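We use cookies to remember your notebook settings and to count visits. Accept / Manage

Rotor bench, September, Sunday

In at 12, alone until Paraschiva came by after lunch. Plan was to get the Vergara rotors out of the pile on the side bench and into some kind of order before the balancing rig is free again.

Cleaned the bench first. Wiped it down twice with the lint-free cloths, then ran the brass scraper along the joint by the vise, where filings collect. Steel chips and rotor magnets don't get along with each other. Got a fair bit of swarf out of the joint. The vise itself should move to the other bench, I've asked Normand before and I'm writing it here so it's asked again.

Checked the paperwork against the Pomholm delivery. The slip says 40 rotors. I only dealt with the 13 from the first carton today, the rest stay taped up. Serials on the first carton match the slip except for 3 where the last digit is smudged. Copied those as I read them and put a query next to each in the log.

Runout on the splined ends, dial gauge on the small stand. Let the gauge sit for a while before zeroing, it drifted last time. Readings all fine apart from the second one, which I measured again after cleaning the spline with a nylon brush and got a better number. I think it was dried grease. Brush is in the left drawer now, please put it back there. Paraschiva repeated two of them on her own without looking at my figures and we agreed close enough.

Red marks: we had an argument about these in the spring and never wrote the outcome down. For our own marks it's one thin line of paint across the magnet block, no dots, no arrows. Let the paint dry before the part gets handled. The old bottle of red has gone stringy. Opened the new one from Idis, it goes on thinner and you need less on the brush.
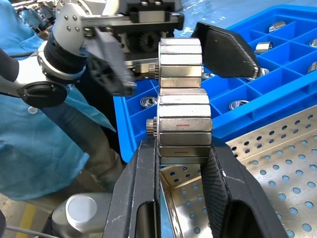 The Findurness crates are fine for storage as long as each part gets its own compartment. Don't put two in one because you're short of space, they'll pull together and you chip a magnet edge getting them apart. I'd like foam in the bottom of each compartment too. Paraschiva has an offcut that might do, she'll bring it in.

Still to do:
- chase Pomholm about the smudged serials
- second carton
- label the crates on the short side, so they can be read on the shelf
- new gauge battery
- move the vise (Normand Beaulieu)

Stopped at the end of the first carton. Log sheet is in the blue binder, behind the July pages.

Back to top | Workshop notebook, contact Paraschiva Olteanu for edit access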